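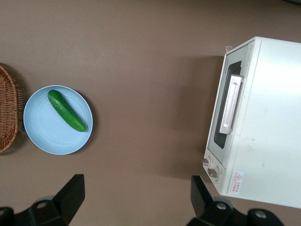

Cucumber on the blue plate, toaster oven to the right.

Small Kitchen, Brown Table: the gallery

23 February 2026

Hi and welcome back to the kitchen pages! A few of you wrote in after the pantry post asking what I keep out on the table and what gets put away, so this gallery is my long-winded answer. There's just the one picture up for now, and I've put my notes under it piece by piece, because I can never keep a caption to one line when there's a plate I like involved. More pictures will go up as I get through the cupboards (the spice drawer is going to need a page of its own, you've been warned).

A little background for anyone new. I moved into this apartment in September with a kitchen that has very little counter, maybe enough for a cutting board and a mug if you're careful about the mug. So the table does everything. I chop on it, I eat on it, I pay the electric bill on it, and whatever lives on it permanently has to earn its spot.

The table
Plain brown, flat, no pattern. I went back and forth between this and a white one for weeks and I'm so glad I went brown - crumbs show up less and pale dishes look wonderful against it. I bought it secondhand from Rezaei, the furniture place behind the bus station, for 40 dollars. They wanted more for delivery than I wanted to pay, so it rode home upside down in my cousin's truck. I wipe it down with a damp cloth and a drop of dish soap and that's the whole routine.

The plate
Pale blue, with those faint rings in the middle that catch the light. I have a real soft spot for this one! It came out of a mixed box at the Flurnar flea market, and I've never found another that matches the color. I use it for toast, for sliced fruit, for holding things while I hunt for the peeler. If you've seen plates in this same blue with the rings, please write and tell me where, I'd love to have enough for company.

The cucumber
Lunch! I like the ones with a bit of a curve and some bumps on the skin, and I leave the peel on unless it's bitter. My usual thing is to slice it thin, salt it, let it sit for 8 minutes or so while I find something else to do, then pour off the liquid and add rice vinegar, a pinch of sugar and whatever herbs haven't given up yet. It's good on toast with cream cheese. It's also good eaten standing up straight from the bowl, which is how most of it goes.

The basket
Woven wicker, reddish brown, over on the left. I've had it longer than anything else in the kitchen and it's been through three apartments with me. Wicker does collect dust in the weave, so every couple of weeks I take it outside and go over it with a dry paintbrush, the cheap kind from the hardware store. A vacuum with the brush end works too but it pulls at the strands if they're getting old. Keep it away from the sink. I lost an earlier one to mildew and I'm still a bit sore about it.

The toaster oven
White, dark glass in the door, and the reason I haven't lit the big oven since the holidays. I got it from Zenano when they were clearing floor models, at 36 percent off, and I carried it home on foot feeling very pleased with myself. I like it with the door facing in toward the middle of the table, so there's open space in front to set down a hot tray (on a trivet, please). White shows every smudge, I'll admit that. Baking soda and a little water takes most of them off the top. For the glass I use the Suduvlow cleaning paste, a tiny dab, and then a lot of rinsing.

The open space
Yes, this gets its own note! The bare stretch in the middle is the part I work hardest to keep. My rule is that mail doesn't land there, keys don't land there, and grocery bags get 5 minutes. I break the rule all the time, but having it means I clear things off before dinner instead of eating around them.

Next up is the shelf over the stove, once I've washed the jars. If there's a corner of the kitchen you'd like to see sooner, leave a note on the guest page and I'll bump it up the list.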